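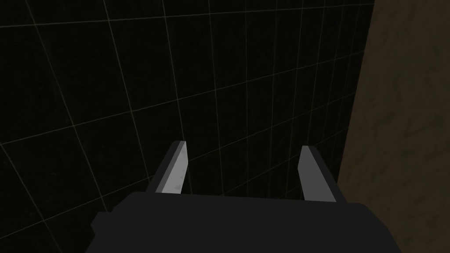
Filed under: Workshop Diary, Software Trials

2 min read

October, late evening

Third night with the Hulora trial and I still don't know what they want me to pay for. The simulator opens, the gripper loads, the fingers open and close when I drag the slider. Fine. I had that much for free two years ago.

The sales page says a grasp tuned in Hulora will "carry straight over" to the real arm. I have heard this before, from Zodex, and ended up retuning every pick by hand. So I asked support what friction values the fingertips use. The answer came back as a link to the sales page.

Ran 173 practice grasps on the small block after supper. Six dropped. That sounds wonderful until you try the same block on the bench at Sedgwick, where I'd be pleased with half as many good ones. Either their rubber is very sticky or mine is very old – could be both.

What I did like: the wrist view is quick, and resetting takes no time at all. The walls and textures look cheap but I don't care about that. I care that the closing force is a slider from low to high with no units on it.

The license is $227 a month after the trial. Wrote that on the whiteboard and looked at it for a while. Will try the soft parts tomorrow, if the export works. It didn't tonight.

Recent entries
– Ruvell cable kit, second week
– Zodex: why I sent it back
– New pads for the Sedgwick bench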